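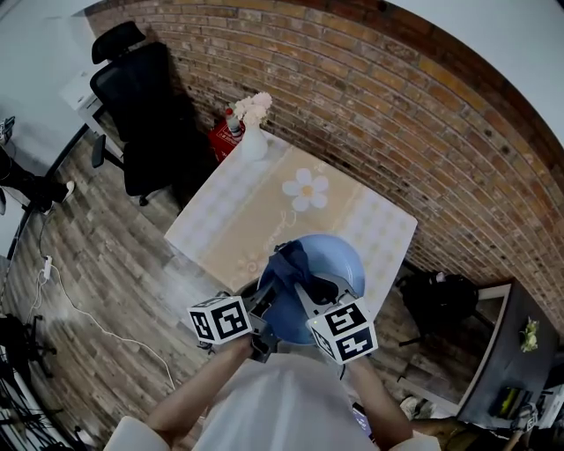
Photo: Lihua Mao

Zastwood Smallholders' Board > Dairy > Selling and prices

Thread: Whey money – is anyone else getting a decent offer?

curdlehill
Evening all. I'm properly excited and need someone to either share it or talk me down. We make a hard cheese on a small scale, milk from our own cows plus one neighbour, and until this spring the whey has gone to pigs or been spread on the bottom field. Bakgate have just rung to say they'll collect it. Collect it! With a tanker! They want it chilled, separated and at a steady volume, and they're offering a contract that runs until the end of next April.

It isn't a fortune but it would be the first time whey has been on the income side of the page for us. Has anyone here sold to them, or to Sollell? What did you wish you'd asked?

tupping_time
Congratulations! We've sold to Sollell for 3 years and I'd do it again tomorrow. Ask how they measure solids. Ours is paid on total solids, tested on every collection, and the difference between a good week and a sloppy one shows up in the payment straight away. It made us much better at draining the vats, and the cheese improved as well, which I wasn't expecting at all.

Also ask who pays if the tanker comes and the whey is too warm. In our case it's us.

Northbyre
I'll be the grump. What's the minimum volume? The buyers round here lost interest in anybody small as soon as powder prices dropped. A contract until April is only as good as the notice clause. Read that bit first.

curdlehill
Minimum is 462 litres a collection, which we can do on make days with a bit left over. Notice clause is five weeks either way. Is that short?

Northbyre
It's short for you and comfortable for them. If you buy a chiller on the strength of it you'd want a good deal longer.

tupping_time
Can't agree with that, Northbyre. Five weeks cuts both ways, and if the pigs are still there she's got somewhere for it to go. Don't get rid of the pigs though!!

Guilan Cai
Hello, I don't post much but this is my favourite subject so here I am. I buy in whey for a small bakery and drinks business and I would urge you to ask whether the contract is exclusive. Liquid whey is lovely stuff for bread. I use it in place of water in soft rolls and the crust colours beautifully. There are more of us wanting a few churns now and then than you'd think, and we pay better per litre than any drier will, simply from taking so little of it.

If Bakgate want every drop, you can't sell me a churn. If they want a fixed volume and don't mind about the rest, you have two customers.

curdlehill
Guilan, that hadn't crossed my mind. I've just got the draft out and it says "all whey arising from cheesemaking on the premises". So that's every drop, isn't it?

Guilan Cai
That's every drop. Ask them to change it to a stated volume. They may well say yes, as it's tidier for their lorry planning.

Tan_Valley_Jerseys
Can I put a word in for the pigs? We looked at all this two winters ago and got as far as a quote for the cooling. Once we'd added the electric, the extra wash water, and my husband standing about in the yard waiting for a lorry that was due at six, we were better off feeding it. Sweet whey, bit of barley, very happy pigs. And you get sausages.

tupping_time
Depends entirely what you get for the pigs. We couldn't shift ours for what they'd cost us in barley, never mind the whey.

Tan_Valley_Jerseys
Box scheme. We sell every one before it's born, more or less. I do take the point that not everyone's got that on their doorstep.

Northbyre
Sense at last. Everybody talks about exports and protein powders as if that money finds its way back down to a farm with one vat. Sometimes a bit of it does. When orders are slow, the small collections are the first to be dropped.

tupping_time
It did find its way down to us, that's what I'm saying! Ours went up twice last year. Prices fall as well, of course they do, but milk does the same and we all still get up in the morning and milk.

Lihua Mao
Joining in from the goat side. We have 27 milkers, so far too small for a tanker, and I wanted to mention the co-op route. Several of us take our whey to one farm with a bulk tank and it goes from there. The driving is a nuisance but the price is shared by weight of solids and the paperwork is one sheet. If curdlehill's neighbour makes anything as well, it might be worth talking to them before you sign.

One practical thing: get the cream off before it goes. We bought an old second-hand separator and the whey butter has been the best surprise of the whole business. It tastes slightly of cheese, slightly salty, gorgeous on a hot potato. People ask for it by name at the market now.

curdlehill
Whey butter! My gran made it and I'd forgotten it existed. Bakgate want it separated anyway, so the cream would be ours to keep, unless I'm misreading this. What sort of yield do you get?

Lihua Mao
Not a lot, and cow will be different from goat, so I won't give you a figure that's no use to you. Cow's whey should separate far more easily than ours. Keep the first few batches small and see. It also goes off faster than ordinary butter in my experience, so we freeze what we won't sell by the weekend.

Northbyre
I'll allow the butter. My mother did it as well and I'd have eaten it off a shovel.

tupping_time
Northbyre being cheerful, somebody save the page.

curdlehill
Quick update, as I rang Bakgate on Wednesday with a list. They'll change the wording to a stated volume per collection, so I can keep the extra back (Guilan, I'll send you a message about churns). Cream stays with us. They won't move on the five weeks – I did try. Temperature is tested at the tap before loading, and if it's over the limit they drive off and there's no charge to us, just no payment.

I've asked for a second quote on the chiller, a smaller one this time. The pigs are staying.

Tan_Valley_Jerseys
Good for the pigs. Let us know about the chiller, I've still got our old quote somewhere if you'd like to compare.

Northbyre
No charge for a refused load is better than I expected. Get it in writing.

curdlehill
Asked for it by email this morning. And yes please to the old quote!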